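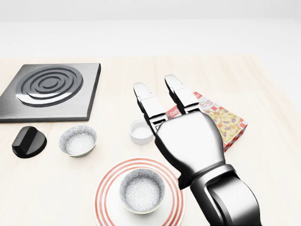
Single electric burner: slow to boil, cycles on and off at the max setting

kadjei_bench
Small-kitchen question. I have been cooking on a single electric plate since March. It is a Trulari, solid cast plate, one knob, no display. At the top setting it heats for a while, the light goes out, and the pot drops off the boil. Then it comes back. Two quarts of water from the cold tap take long enough that I have started heating the water in a kettle and pouring it over.

Is this a bad thermostat or normal behavior? The outlet reads 118 V with nothing plugged in and I have not measured it under load.
– Kwesi

pinto_a
Normal, within limits. A solid plate has a limiter under it that opens when the casting gets too hot. If the pot does not take the heat away fast enough, the limiter opens before the water is boiling. Three things to check before you blame the part:

1. Pot base. Put a steel ruler across it upside down. If you can slide a sheet of paper under the middle, the base is domed and you are heating through an air gap.
2. Pot diameter. It should match the plate or be slightly larger.
3. Voltage under load. Measure at the other half of the same outlet with the burner on. Power goes with the square of voltage, so a drop from 120 to 110 costs you 16 percent.

wumbei_d
I would put the lid ahead of all three. An open pot near boiling loses a large share of the input as vapor, and on a low-power plate that can be the difference between a rolling boil and a simmer.

pinto_a
Agreed for holding a boil. It matters less for the first half of the heat-up, when the water is still cool and evaporation is low.

nasovfan5
Cast plates are obsolete. Get an induction unit. I replaced mine with a Nasov and it is faster at everything.

wumbei_d
Faster, yes. It also needs magnetic cookware and costs more, and on a shared 15 A circuit it has the same ceiling as any other plug-in burner. The gain is in transfer efficiency. Kwesi asked whether his thermostat is bad.

nasovfan5
He asked why it is slow. It is slow because it is a lump of iron that has to get hot first.

kadjei_bench
Measurements. The outlet sags to 111 V with the burner on. The pot base is domed, and I can get two sheets of paper under the middle. The pot is also narrower than the plate, so there is a bare ring all the way around it. I was using an extension cord. Removing it brought the reading up to 115 V.

kobina_antwi
Leave the cord off permanently. Most of the manuals for these prohibit one, and a light-gauge cord at this current will get warm along its whole length. Feel the plug after twenty minutes of cooking too. If it is too hot to hold, the outlet contacts are worn and the outlet should be replaced.

The bare ring is wasted heat, and it also makes the casting run hotter than it would under a full-size pot. That trips the limiter early.

kadjei_bench
Plug is warm, not hot. I borrowed a flat-bottomed Asante pot the same width as the plate. Same two quarts, lid on, no cord: the light stayed on until the water boiled. With the old pot it went out twice before boiling.

pinto_a
Then the limiter is fine. Do not open the unit.

wumbei_d
One caution on the new setup. A solid plate stores a lot of heat, so anything that boils over easily (milk, rice, oatmeal) has to come off the plate when you turn the knob down. I turn mine off about five minutes early for rice and leave the pot where it is.

dhwoo
Late question on the same subject. Has anyone used a plug-in power meter with one of these? Mine is a Teltaser and it shows full draw or nothing, at every knob position. I expected the middle settings to draw less.

kobina_antwi
That is how a simple thermostat control works. The knob sets the temperature at which the contacts open, so the element is either on or off. Some European-style plates have a multi-position switch that combines several windings, and those do show steps on a meter. For yours, read the kilowatt-hours over a whole meal and ignore the instantaneous figure.

dhwoo
Thanks. Will log a pot of beans and post the total.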